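后勤服务通讯:公共休息区与布草回收点调整说明

各部门、各楼层同事:

经后勤服务部与行政办公室协商,Leiva 楼公共休息区的隔断更换及布草回收点调整已于六月完成,现已恢复开放。现将本次调整的内容、使用规则及后续安排一并说明,请各部门负责人转达至本部门全体人员,包括轮值人员和短期驻楼人员。

一、调整的由来

Leiva 楼原有休息区与布草间共用一条通道。午间使用休息区的同事与收送布草的后勤人员经常在通道口相遇,推车需停下避让,座位也时常被临时堆放的毛巾、靠垫套和薄毯占用。去年冬季以来,后勤服务部陆续收到各楼层的书面意见,内容集中在三个方面:用过的织物没有固定的投放位置;软座周围地面清扫不到位;旧隔断松动,靠近时有响声。

后勤服务部据此提出两套方案。第一套方案是将布草回收点整体移至地下一层,休息区维持原状。第二套方案是保留回收点在本层,改用可移动的隔断围出独立区域,并对座位重新布置。行政办公室在征求各楼层意见后采用了第二套方案,主要考虑到地下一层货梯在午间仍须保证餐饮物资运送,不宜再增加布草往返。

项目由后勤服务部 Caroline Rugemalira 负责统筹,隔断与座椅的采购由 Yufang Kong 办理,现场施工及验收由 Amândio Caldeira 负责。

二、隔断与地面

新隔断采用浅灰色板面,由 Fusta 公司供货并安装。选择浅灰色,是为了与楼内现有地面及走廊墙面保持一致,也便于保洁人员及时发现污渍。板面为哑光处理,日常清洁使用拧干的软布即可,请勿使用含研磨颗粒的清洁膏,也不要在板面上粘贴胶带、挂钩或通知。各部门如有通知需要张贴,请使用电梯厅的公告栏。

隔断框架为灰色金属件,部分支脚带有脚轮。安装完成后,隔断位置已由施工单位按图纸调校,请各位同事不要自行推动。确因活动需要调整位置的,应提前向后勤服务部提出申请,由专人到场操作,活动结束后恢复原位。在申请获得答复之前,请勿拆松框架上的螺栓,或将重物倚靠在板面上。以往旧隔断松动,多与临时倚放折叠桌椅有关,此次验收时 Amândio Caldeira 已就此事向各楼层联络人作过提醒。

地面未作更换。施工期间对原有地面进行了一次彻底清洗,对几处旧划痕未作修补,今后如需翻新,将列入年度维修计划统一办理。支脚附近容易积灰,保洁班组已将此处列入每日晚间清扫的固定项目。

三、座位

本次座位调整以软包座椅为主,面料选用杂灰色织物。此前休息区使用的浅色面料不耐脏,清洗频次高,拆洗后常有一至两天无法使用。新面料由 Yufang Kong 在三家供应商的样布中比选后确定,供货单位为 Vuden。比选时采购组重点查看了面料接缝处的走线和反复摩擦后的起球情况,并邀请各楼层同事试坐,收回的意见总体认可座面的软硬程度,另有数位同事希望增加带靠背的座位,此项意见已记录,将在下一批采购中予以考虑。

座椅摆放时与隔断之间留出了过道。过道是收取布草的必经之路,请勿在此放置背包、雨伞、快递纸箱或个人座椅。饮料请放在茶水台上饮用,不要带至软座。如不慎洒落,请先用干布或纸巾吸去液体,再通知前台登记,由保洁人员使用专用清洁剂处理。请勿自行用湿巾来回擦拭,以免扩大痕迹。
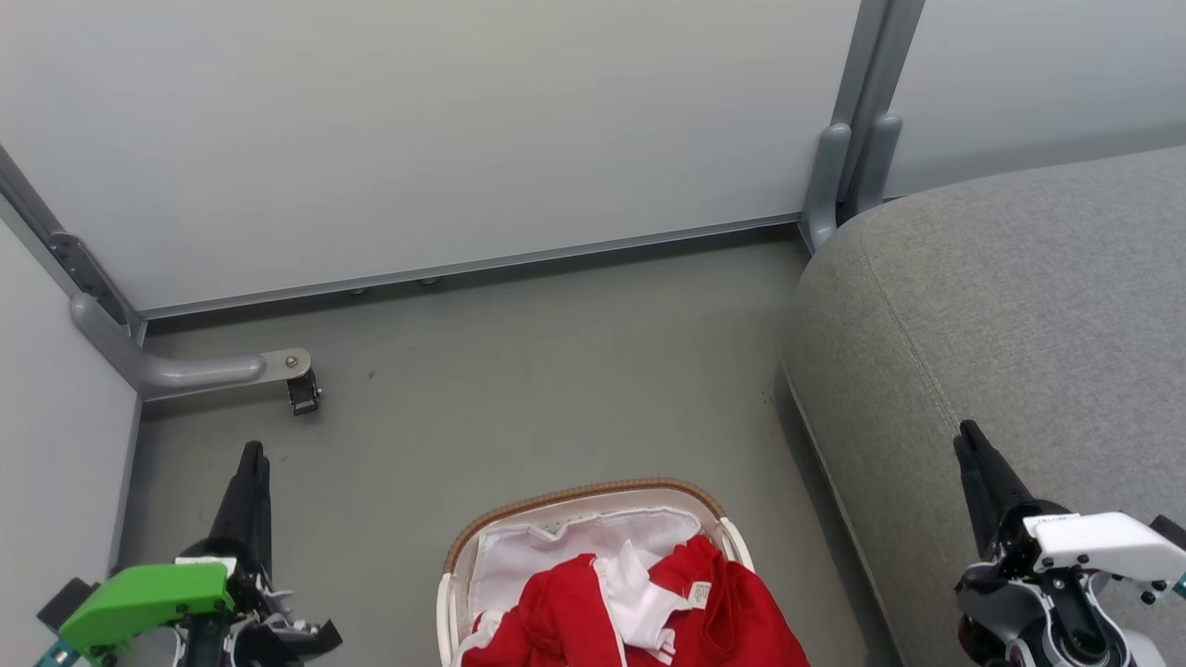
座椅下方及靠近地面的边缘不得塞放杂物。保洁班组在试运行期间曾从座椅下清出拖鞋、充电线和空水瓶,相关物品已送交前台失物登记处,保管期为一个月,逾期无人认领的按既有规定处理。

四、布草的投放与收取

布草回收统一使用洗衣篮,篮内衬有布袋。使用过的毛巾、靠垫套、薄毯和茶水间抹布,均应投入篮内衬袋之中。为保证分拣顺利进行,现将投放要求说明如下。

投放前请检查织物内是否夹带物品。钥匙、工牌、笔和硬币混入后,轻则损坏织物,重则造成洗衣设备停机。今年春季,承接清洗业务的 Droledlow 洗涤服务站曾两次来函,反映送洗织物中夹有订书钉,请各部门特别留意会议室使用后的桌布。

湿毛巾和抹布请先拧干。大量浸水的织物请直接送交保洁间,不要投入篮内,以防衬袋受潮、异味滞留。沾有油渍、墨渍或咖啡渍的织物,请在投放时与其他织物分开,可向前台索取蓝色标签系于织物一角,标签在送洗时由分拣人员统一取下。

个人衣物不在回收范围之内。过去曾有同事将运动服或外套投入回收篮,送洗后难以查找归属。后勤服务部对误投的个人衣物不承担赔偿责任,但会尽力协助查找。

衬袋装至与篮沿齐平时,即应停止投放,并电话通知后勤服务台更换。请勿压实,也请勿将织物搭在提手或篮沿上。更换衬袋时,由收取人员将衬袋连同织物整体取出,扎紧袋口后装车,篮体留在原处,换上清洁衬袋后方可继续使用。篮沿有编织装饰,清洁时以半干软布擦拭,不得浸泡或暴晒。

每日收取两次,分别在上午九时和下午四时。遇大型会议或接待活动,可由主办部门提前一日申请加收一次。收取时段内请同事配合让出过道,收取工作通常很快即可完成。

五、费用与物资

本次调整的支出均在后勤服务部年度预算内列支,未占用各部门经费。其中,洗衣篮及配套衬袋采购支出965元,软座局部面料的补缝与防护处理支出1580元,隔断安装辅料及五金件支出2682元。隔断板材与座椅主体的采购按框架合同执行,相关费用在年度决算中合并公布,有需要了解明细的部门可向 Yufang Kong 查询。

换下的旧隔断经检查后,尚可使用的部分已移交仓库,供临时展陈使用;其余部分按固定资产报废程序办理。旧座椅的外套已拆下送洗,内芯状况较好的将转至各楼层值班室。有意领用的部门,请由部门联络人填写领用单,经 Caroline Rugemalira 签字后到仓库办理,先到先办,领完为止。

六、试运行期间的意见及答复

休息区恢复开放前进行了为期两周的试运行。试运行期间收到的意见,现择要答复。

有同事提出,隔断围出的区域光线较暗,午后尤其明显。后勤服务部已会同工程班组查看,确认顶灯开关分组不合理,目前已将靠近座位的一组灯具改为单独控制,开关设在入口右侧。请最后离开的同事随手关灯。

有同事建议在回收篮旁增设分类标识。考虑到板面不宜张贴,标识将制成立式小牌,由设计组 Lowri Gittins 负责文字与版式,内容包括可投放物品、不可投放物品及服务台电话,并附英文对照。小牌制作完成后直接摆放,不再另行通知。

有同事反映,收取时推车经过时有响声,影响午间休息。收取时段原定为上午九时和下午二时,经与收取班组商议,已将下午一次改至四时,前文所列时间即为调整后的时间。推车轮子也已逐一上油。

另有意见希望在休息区内设置充电插座。因该处墙面为可移动隔断,不具备敷设线路的条件,此项建议暂不采纳。需要充电的同事可使用走廊尽头的公共充电台。

七、日常管理

休息区的日常巡查由后勤服务部 Cletus Mercado 负责,每日早晚各巡查一次,巡查内容包括隔断稳固情况、脚轮及螺栓有无松动、座椅面料有无破损、衬袋是否按时更换以及地面清洁状况。巡查记录存放于前台,各部门联络人可随时查阅。

发现隔断倾斜、支脚移位或座椅开线的,请立即停止使用相关部位,并通知前台。前台受理后将在当日安排查看。夜间值班时段发现问题的,由值班人员先行摆放警示牌,次日上午报修。任何人不得自行拆卸或加固。

各部门新入职人员及短期驻楼人员,由部门联络人在报到当日介绍休息区的使用规则。外单位来访人员在休息区等候的,由接待部门负责说明。

八、后续安排

Leiva 楼的调整方案运行满一个季度后,后勤服务部将汇总收取数量、送洗返工情况和各楼层意见,提交行政办公室审议,并据此决定是否在其他楼宇采用同样的布置。在审议结果公布之前,其他楼宇的布草收送仍按原有规定执行,回收地点和收取时间均不变。

洗涤合同将于年底到期,续签或重新比选的工作由 Yufang Kong 牵头。各部门对织物清洗质量、返还时间有意见的,请在下一期通讯发布前以书面形式送交后勤服务台,以便在合同条款中一并考虑。

对本说明有疑问的,请联系后勤服务部 Cletus Mercado。有关领用旧座椅内芯的事项,请直接与仓库联系。

后勤服务部
行政办公室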